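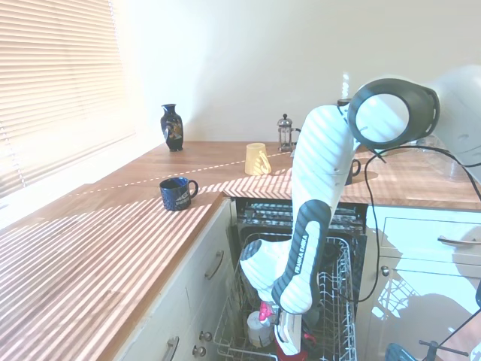

Chathurika Barua wrote on the discussion board after the first lecture that the weekly rate ought to be the easiest number in the whole unit, and that she still couldn't get two listings to agree on what it covered. Lorna Kerr replied that her family had let a cottage for years and had never once quoted a price that matched the final bill. Both comments are a good way into this week's material, so please read them before the tutorial.

Week 7: Pricing and letting self-catering holiday homes

Reading for this week: Chapter 4 of the course reader, plus the two Urnberg rate sheets in the handout folder. Bring a calculator, or use your phone.

1. What the advertised rate is

A holiday home is normally advertised at a price for the whole property, by the night or by the week. A hotel sells rooms and a hostel sells beds. Guests moving from one kind of lodging to another often misread the price, and a fair share of complaints to letting agents start there.

The advertised rate is also usually the "from" rate, meaning the lowest figure that applies at any time in the year. A listing that says "from $1176 per week" may only be available at that price in the low season. In the tutorial we will look for where each listing says so, and how clearly.

For your notes, keep these terms apart:

Base rate: the charge for the property itself for the period.
Extras: cleaning, linen, pets, late arrival, firewood.
Bond: money held against damage and returned if there is none. It is not income.
Gross booking value: base rate plus extras, before commission.
Owner's return: what is left after commission and running costs.

Students lose marks every year by adding the bond to income. Don't do it.

2. Seasons

Most owners work with three or four price bands. The Rudisano apartments, which we use as our coastal case, have four: low, shoulder, high and holiday. The Urnberg chalets are a mountain property and have two high periods, one for snow and one for summer walking, with quiet months either side.

Bands should follow demand at the property. Owners often copy the bands of a neighbour, which works if the neighbour has the same sort of guest. Mostafa Hegazy's case notes on Urnberg show a chalet owner who used coastal bands for two years and had empty weeks in the snow season at a price families would not pay, then a full July at a price that was too low.

Remember that July is winter in some of our cases and summer in others. Check the location before you start the exercise.

3. Minimum stays

A seven-night minimum cuts down on cleaning and key handovers. It also shuts out guests who only want a long weekend. Many owners keep the weekly minimum for the high band and drop it to two or three nights the rest of the year.

Changeover day matters as well. If every cottage in a village changes over on the same day, cleaners are hard to get and cost more. The Nerkmont agency staggers its changeovers across the week for this reason, and its contract says the agency chooses the day. Look at clause 15 in the sample contract and decide whether you would sign it as an owner.

4. Worked example

A two-bedroom house is let for one week in the shoulder season.

Base rate: $1176
Cleaning and linen: $200
Gross booking value: $1376

The agent takes 15 per cent of the base rate only.

Commission: $176.40
Left after commission: $1199.60

Suppose the owner pays the full $200 to the cleaner. That leaves $999.60 before power, water, insurance and council rates.

Now work it again with commission charged on the gross booking value. The commission becomes $206.40, and the owner is $30 worse off on a single week. Over a season it adds up, and the wording in the contract may only differ by a word or two.

5. Describing the property

We will spend the last part of the lecture on listings. Write down what is there and how far away things are. "Close to the beach" tells a guest very little; a walking time tells them more, particularly if there is a hill. State how many people the house sleeps in proper beds and list sofa beds separately.

Kitchens deserve a full line in the listing. Guests who book self-catering plan to cook for at least part of the week, and they will want to know about the oven, the fridge and whether there is a dishwasher.

Say what is not provided too. If there are no beach towels, the listing should say so.

6. Tutorial exercise

Work in pairs. Take the Mulligan cottage sheet and answer the following on one page.

Which costs in the sheet does the guest pay, and which does the owner pay?
What is the lowest rate the owner could accept in the low band and still cover the week's costs?
Would you change the minimum stay? Give your figures.
Rewrite the first paragraph of the listing in plain words.

Junaid Dogar takes the morning group and Lorna MacAulay takes the afternoon one. Hand your page to your tutor at the end. It isn't graded, but the first assignment uses the same layout and the same cottage.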